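Hats on Stands: notes and records, Noltis hat shelf

README, last touched Monday, December 15, 2025
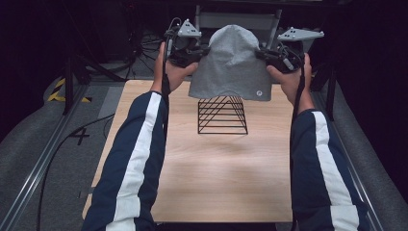

The Noltis shop sells hats, and for most of its life it displayed them in a heap. This folder holds the records of our attempt to do better. Knitted hats are the awkward ones, as a felt hat will at least sit where you put it, while a beanie has no opinions about its own shape and collapses on contact with furniture. The light grey one with the small round white logo patch is typical of the stock, and the black wire stand beneath it, narrow at the top and wider at the base, is the pattern we settled on after the wooden heads were voted creepy. Open rungs show wrinkles less than a solid block does, or so Grethe Riis maintains, and she has done more ironing than the rest of us.

What is in the folder

hats.csv has one row per hat: 2725 rows, including the ones sold, lost, or worn home by staff in July when it rained.
stands.csv lists every stand in the shop, with height, where it lives and whether it wobbles. The wobble column is yes or no. Requests for a "slightly" have been refused.
placings.csv has 600 rows, each a hat put on a stand and scored by whoever walked past next.
notes.txt is what it sounds like. Parts of it are an argument.

Columns in placings.csv

hat_id: matches hats.csv, except for the Brundach bobble hats, which were numbered twice. Add 800 to the second lot.
stand_id: matches stands.csv.
brim: level, tilted or rolled. Rolled means turned up on purpose. If it turned itself up, put tilted.
patch: front, side, back or none. Front means facing the door. Pichit Rojanasak used the till as his front for the first 37 rows and would like it known that this was a perfectly sensible choice.
score: 1 to 5. A 5 looks like a hat somebody might buy. A 1 looks like a tea cosy.
remark: free text. Please stop using it for lunch orders.

How to place a knitted hat

Open the brim with both hands and keep the crown pointing up. Hold it above the stand, lower it straight down and let go of both sides together. Turn the patch to the front last, by the brim. Don't tug the crown, which stretches, and don't pat it either.

Known problems

Scores from Mitra Moradi run a full point lower than everyone else's. She says ours run a point high. No correction has been applied.
The Flolleck berets are filed under beanies.
Colours are as typed, so "grey", "light grey", "oatmeal" and "Grethe's grey" may all be the same wool.
Blank scores mean the hat was sold before anyone walked past.

Using the records

Help yourself. If you change a column name, tell Parisa Ansari first, as her Friday sheet reads from it and breaks very quietly. Corrections go at the bottom of notes.txt with your initials.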